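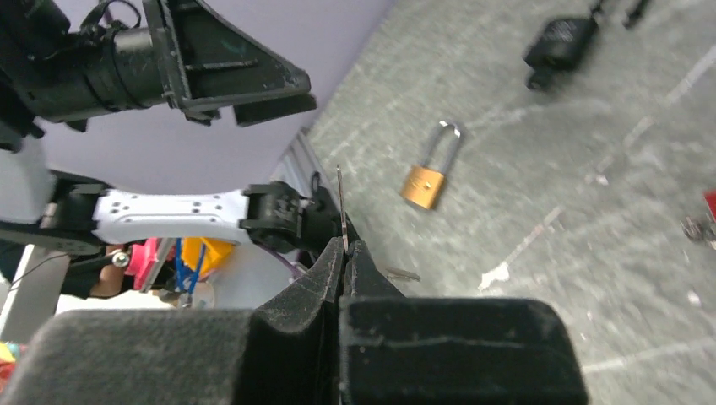
Lestgate property search, paid version: my review after one winter of looking
Posted 4/30/18

I have used Lestgate since January, when my husband and I began to look for a house in Birkness. The free version I knew already from renting. For buying I took the paid one, and I would like to write down what I found, as the reviews I read before were mostly very short.

The main thing you pay for is the saved search. You draw a line on the map with the mouse and Lestgate sends you every new listing inside it. I drew mine around two neighbourhoods and left out the part behind the railway. The line stays exactly where you put it, and you can give it a colour and a name. With the free version you can only choose a whole town, and for Birkness this means a lot of flats by the harbour that we did not want.

The e-mails come in the morning. In total I received 27 listings that matched our wishes, and we visited six of them. Two were already sold when I called, although the page still said "available". I wrote to Lestgate about this and got a polite answer after three days. They depend on the agents to change the status, they told me. I understand it, but then the word "available" should have a date beside it.
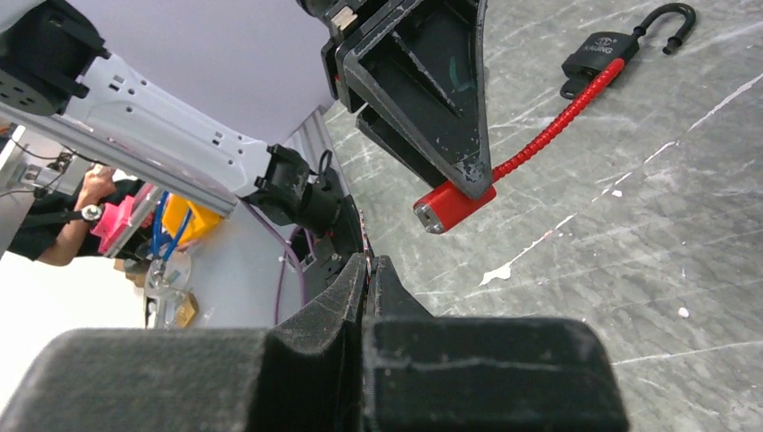

Filters

The filters are the strongest part. You can set lot size, year of building, heating, number of bathrooms and the distance to a school. There is also a filter for storage, and it finds houses with a shed or a separate garage even when the agent forgot to tick the box. I tried it with 1000 and with 2000 square feet as the smallest living area, and the results changed as they should.

What does not work well is the price filter. It counts a house at the asking price only, so when the price goes down, the listing does not come to you as new. We almost missed the house on the hill for this reason. My advice is to set the upper limit a little higher than you can pay and look through the extra ones by hand. 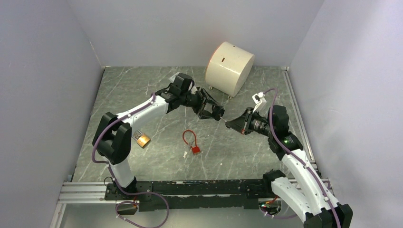

BUYING & SELLING / TOOLS

I also tried Skadov for one month, to compare. Skadov has nicer maps and larger photos, and its calculator for the monthly payment is easier to understand. But in our area it shows fewer houses, and many small agents are missing completely. If you live in a bigger city it may be the other way around. A colleague bought through Skadov and was satisfied.

Appointments

In Lestgate you can ask for a viewing with one button. The agent gets your name, your telephone number and the times you offered. With large offices this went quickly. With Alemneh, the office that has most of the older houses here, I always had to telephone in the end – they were friendly each time, but the request from the site was not read.

After a viewing you can write notes that only you can see. I liked this more than I expected. After the fourth house I could not remember any more which kitchen had the low ceiling. 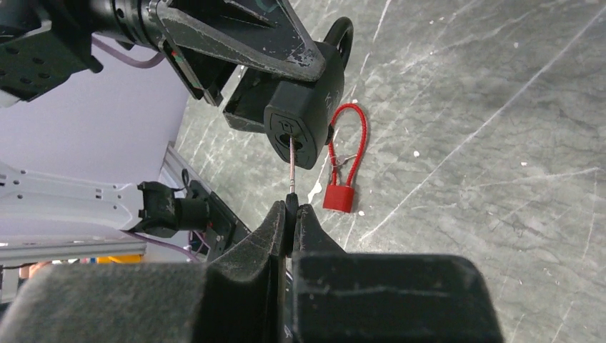

Black padlock, keyhole side.

Telephone app

The app is slower than the website and it logs me out every week or so. The map line cannot be drawn on the phone, only viewed. Otherwise the same functions are there.

Would I pay again? For three or four months of serious looking, yes. For longer I would find it expensive, and you should know that the subscription renews by itself until you stop it under Account, then Billing. The button for it is grey and quite small.

Four stars out of five from me. One star less for the old listings.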